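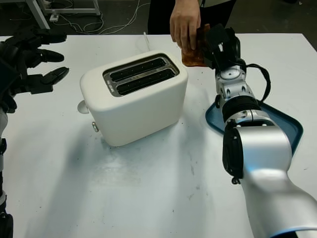

## Getting more out of a two-slot toaster

I love our toaster. It's a plain white thing with a round knob and a little button or lever, and it gets used more than anything else in the kitchen (kettle excepted!). These are the bits and pieces I've picked up over the years, most of them by burning something first.

**Before you start**

- Unplug it and empty the crumb tray once a week. If yours hasn't got a tray, turn it upside down over the sink and give it a gentle shake.
- Never go in with a knife or fork. Wooden tongs are brilliant for stubborn crumpets, but switch off at the wall first.
- Pull it well out from under the cupboards. Ours lives on the table at breakfast and goes back on the worktop afterwards.

**Better toast**

Do the first round a notch lower than the second and third! The slots hold their heat, so a setting that's perfect at 7 o'clock will give you charcoal ten minutes later.

For bread from the freezer, I use the lowest setting to thaw it, then toast as normal. Two goes, and it comes out crisp outside and still soft in the middle. The seeded loaf from the bakery in Parkholm is gorgeous done this way.

Stand the slices up for a minute before buttering. Flat on a cold plate they go soggy underneath, and I can't bear that. Lean two against each other like a tent if you haven't got a rack.

A tray with a raised rim is a lovely thing to have next to the toaster. Crumbs stay put, you carry the lot to the sink and the table hardly needs wiping. I got a second one at the Hindosville market for 80p and it's still going strong.

**Cleaning the outside**

Wait until it's stone cold. A damp cloth with a drop of washing-up liquid does the white parts, and a dry one brings the metal top up beautifully. For brown marks round the slots, try a paste of bicarb and water on an old toothbrush, keeping it well away from the openings.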